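Condorell Site Services
Stiso Building - Display and Counter Fittings, Inspection Checklist
July round, sheet 51

1. Shelf brackets tight, no play by hand. OK
2. Counter edges free of chips and burrs. Fail - east counter, sand and recheck.
3. Clear covers free of cracks and crazing. See comment.
4. Cover rims sit level on the surface. OK
5. Walkway clear. OK

Comment on 3: Covers are cleaned with mild soap and a soft cloth only. Ammonia-based cleaners clouded two covers at the Inga site and are not to be used. Any crack that reaches the rim means the cover comes out of use the same day.

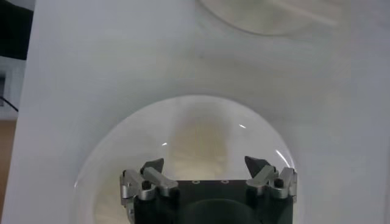

Item 3. Clear dome cover on flat white surface.

6. Extinguisher tag in date. OK - unit 367.
7. Exit sign lit on battery test. Fail - unit 211, out after 98 seconds. Replace battery.
8. Spare covers stored upright, Ustico store room. Not checked, room locked.

Open items: 2, 7, 8. Recheck before the August round.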